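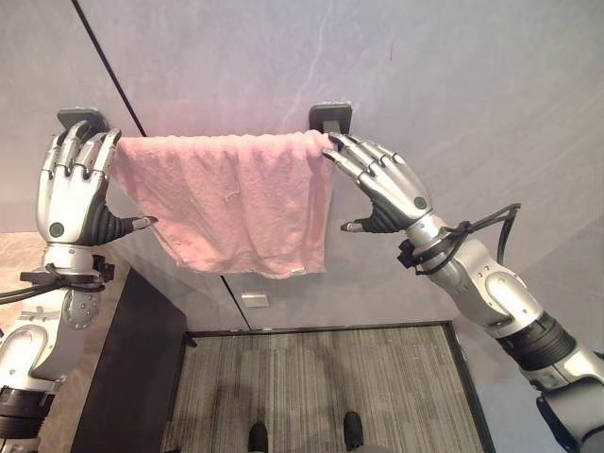
Pink towel on the bar, in the bathroom corner at Grilwood.

By Aqeel Tanoli
February

We use cookies to remember your settings. By continuing to read you accept this. OK / More information

Last month I wrote that I would visit the open day at Grilwood, and several readers asked me to look at the bathroom things and not only at the kitchens. So I went, by the early bus, and I was at the door before it opened at 11.

Grilwood is a building where small makers of home goods share one big floor. On the open day each of them has a corner made like a room. The visit is free, but you must write your name at the desk and take a paper badge. The badge does not stick well on wool, I lost mine twice.

I started with the bathroom corner, which is on the left after the stairs. The wall is pale gray, and the towel bar sits between two dark gray brackets with a rectangular shape. On it was a pink terry towel, folded over the bar. I liked this pink against the gray very much. The towel was a little wrinkled and the lower edge was not even, so it looked as a towel looks in my own house, and I could imagine living with it. In many showrooms everything is so flat that I am afraid to touch.

The lady from Postari, who make the bars, explained to me how they choose the height. They put the bar at 140 centimeters from the floor for a bath towel, and lower for a hand towel or if there are children. She also said that people often buy a bar which is too short, and then the towel must be folded in 4 and it stays damp inside. I have exactly this problem at home – my bar is behind the door and I can use only half of it.

I asked the price of the brackets alone. They do not sell them alone, which I think is a pity, but she wrote my question in her notebook.

After this I went to Lernix for the shelves and laundry baskets. It was very full there and I could not come near the table for a long time. The baskets are light and the handles are comfortable, but the lid of the one I tried did not close by itself. The young man said the new lids come in spring.

At Pangilinan they have bed linen and also towels by weight. You can put your hand in each pile and compare, and a small card says how to wash it. I learned there that I use too much softener, it makes the cotton drink less water. I bought 2 hand towels, dark green, and I will write again when they have been washed some times.

Lunch is in the yard behind the building. The soup was good, the bread was finished already when I came. There are not many chairs, so please go early or eat standing.

For those who want to go: the next open day is not decided yet. Bus stop is in front of the gate, and there is a place for bicycles under the roof. Bring the measures of your wall with you – I did not, and now I must go back for the bar.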